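How Do You Teach a Robot to Tidy Up Snacks?

Suppose someone gives you a pile of snack bags and three bins. One bin is for red bags, one is for orange bags and one is for blue bags. You could do the job in less than a minute, and you could probably talk to a friend the whole time.

For a robot, this is hard work. It has to find each bag, decide which color it is, pick it up without dropping it and let go in the right place. If it gets any of those steps wrong, the bag ends up on the table or in the wrong bin.

A research project called Mukadell is trying to find out how robots can learn jobs like this one. The people in the project are not writing down every move the robot should make. They are showing it, over and over, and then testing what it has learned.

Why not just write the instructions?

Many robots in factories follow exact instructions. Move to this spot. Close. Lift. Move to that spot. Open. This works very well when every part is the same shape and always arrives in the same place.

Snack bags are different. They are soft, and they bend. A bag that is puffed up at one end may be flat at the other. It can land face up, face down or leaning on something else. If you wrote instructions for a bag lying flat in the middle of the table, those instructions would be no use for a bag lying at a slant on top of another one.

So the researchers use a method called learning from demonstration. A demonstration is when you show somebody how to do something. You have learned this way many times, perhaps when you watched someone tie a shoe and then tried it yourself.

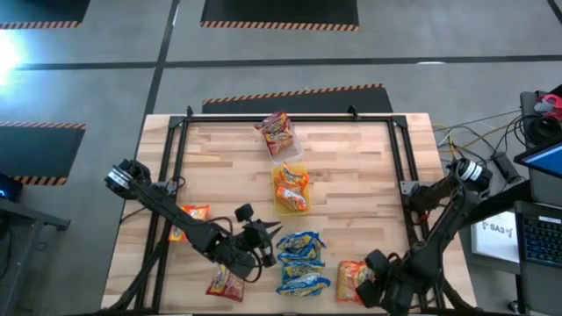

By the Nadodska Young Readers' Desk
Science writers for ages 8 to 12
20th September

The sorting table has two robot arms, one on each side. Each arm ends in a gripper, the part that does the job of a hand. The left gripper has two pointed fingers that can open and close. Down the middle of the table are the three bins: a clear one for red bags, a yellow one for orange bags and a blue one for blue bags. Some bags are in place, and a few are still lying on the wood.

Showing the robot what to do

During a demonstration, a person controls the arms. The person does not touch the bags at all. They move a set of controls, and the arms on the table copy the movement. It feels slow at first. Most people need a few days of practice before they can pick up a bag smoothly.

While the person works, a computer saves two kinds of information. The first kind is pictures of the table. The second kind is the position of every joint in both arms. A joint is a place where the arm can bend or turn, like your elbow or wrist. The computer saves both kinds many times each second, so that each picture is matched with what the arms were doing at that moment.

One full demonstration is called an episode. The Mukadell team recorded more than 3,000 episodes for the sorting job. Between episodes, someone takes the bags out of the bins and puts them down again in new places. This part is a little dull, but it matters a lot. If the bags always started in the same spots, the robot would only learn those spots.

Finding the pattern

Next, a computer program studies all the episodes. It is looking for a pattern: when the table looks like this, the arms should move like that.

At first the program makes a guess, and the guess is very bad. It compares its guess with what the person did. Then it changes itself a tiny bit, so that its next guess will be closer. It does this again and again. This is called training, and it can go on for days.

When training is over, the person lets go of the controls. The program looks at the table through its cameras and moves the arms by itself.

A test with two robots' worth of learning

The team wanted to answer a question. Is it better to have a lot of demonstrations that look nearly the same, or fewer demonstrations that are all different?

To find out, they trained two programs. They called the first one Skument and the second one Nigatu. Skument learned from episodes where the bags started in neat rows. Nigatu learned from a smaller number of episodes where the bags started in all kinds of positions: piled up, turned over, or close to the edge of the table.

Then both programs took the same test. Each one had 300 tries at sorting a table of bags, and the bags were placed in ways that neither program had seen before. The robot, the table and the bins stayed the same. Scientists call this a fair test — you change one thing and keep everything else the same, so you know what made the difference.

Nigatu did better. It was slower than Skument when the bags were in neat rows, but it made fewer mistakes when they were messy. Skument often reached for the place where a bag would have been in a neat row, and closed its gripper on air.

What is still difficult

Nigatu is not perfect. Bags that overlap cause the most trouble. When one bag is partly under another, the gripper sometimes picks up both. Shiny wrappers are a problem too. Light bouncing off a silvery part can make a bag look like a different color to the camera.

The arms also have to stay out of each other's way. The table is not very big, and both arms reach toward the middle of it. In some tries, one arm stopped and waited for the other for so long that the time ran out.

The team will start recording again in October. This time the person will make small mistakes on purpose, such as dropping a bag, and then fix them. The researchers want to see whether a program can learn how to fix a mistake by watching somebody else do it.

Words to know

Gripper: the part at the end of a robot arm that holds things.

Joint: a place where a robot arm can bend or turn.

Demonstration: showing how a job is done.

Episode: one recorded demonstration, from start to finish.

Training: the time when a computer program studies examples and changes itself to make better guesses.

Try it yourself

You will need a pair of kitchen tongs, some empty snack bags and 3 boxes. Choose a color for each box. Ask a friend to put the bags on a table in any way they like. Sort them using only the tongs, with one eye closed. Then let your friend have a turn while you set out the bags. Which bags were the hardest to pick up?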